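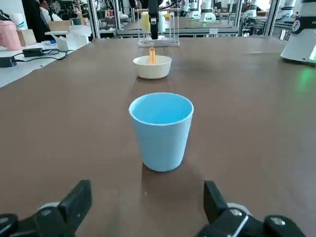

Wie lernt ein Roboter Tisch aufräumen?

Einen Becher ins Regal stellen kannst du wahrscheinlich, seit du drei bist. Für einen Roboterarm ist das eine richtig knifflige Aufgabe! Er muss den Becher finden, seine Finger weit genug öffnen, an der passenden Stelle zugreifen und dann auch noch wissen, wann er wieder loslassen soll.

Mit Pevora kann man ihm das beibringen. So heißt ein Übungspaket der Firma Brerkent, das Schulen und Werkstätten für ein Halbjahr ausleihen können. Zum Paket gehören zwei Arme, ein Programm und ein dickes Heft mit 882 Übungen. Manche sind leicht (Becher nach links schieben), andere so verzwickt, dass auch Erwachsene ins Schwitzen kommen.

Der Arm hat Gelenke wie du: eins, das ein bisschen wie deine Schulter arbeitet, eins wie der Ellbogen und eins wie das Handgelenk. In jedem Gelenk steckt ein Motor. Ganz vorne sitzt der Greifer. Er hat nur zwei Finger, und trotzdem kann er erstaunlich viel damit anfangen.

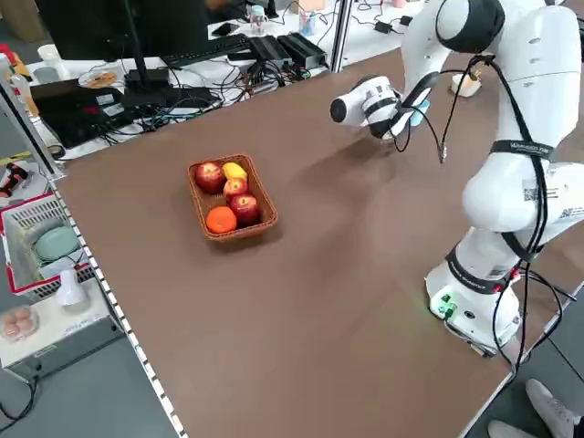 Der Greifer über dem Tisch, daneben ein Korb mit Obst.

Äpfel sind übrigens eine tolle Übung. Sie sind rund und glatt, und keiner ist genau wie der andere. Drückt der Greifer zu schwach, rutscht der Apfel weg. Drückt er zu fest, gibt es eine Delle. Deshalb wird dieselbe Bewegung viele Male vorgemacht, immer ein kleines bisschen anders. Das Programm merkt sich alle Versuche und sucht heraus, was bei ihnen gleich ist. Für eine einzige Aufgabe können das mehr als 662 Versuche sein - da wäre dir längst langweilig!

Noch spannender wird es, wenn beide Arme zusammenarbeiten. Der eine hält zum Beispiel eine Tasse, der andere holt etwas dazu. Dabei dürfen sie sich nicht in die Quere kommen.

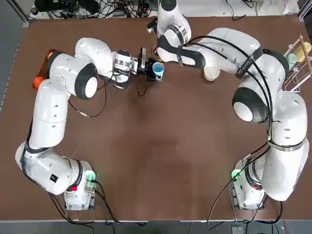
Reto Trummer findet, dass Kinder mit den leichten Übungen anfangen sollten: Zwei Arme auf einmal seien am Anfang zu viel, und mit einem lerne man schneller, worauf es beim Greifen ankommt. Im Heft steht es genauso. Die Übungen mit beiden Armen kommen erst in Kapitel 8.

Ein Becher hat noch eine Tücke: Von oben sieht er aus wie ein Kreis, von der Seite ganz anders. Für dich ist es immer derselbe Becher. Das Programm muss das erst lernen, und dafür braucht es Bilder aus vielen Richtungen.

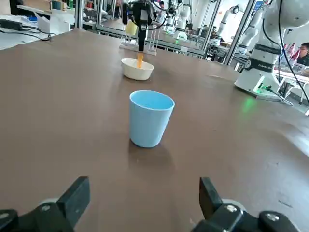
Ein hellblauer Becher zwischen den beiden Greiferfingern.

Probier es einmal selbst aus: Nimm zwei Kochlöffel, einen in jede Hand, und versuche, damit einen Plastikbecher hochzuheben. Und jetzt mach ein Auge zu!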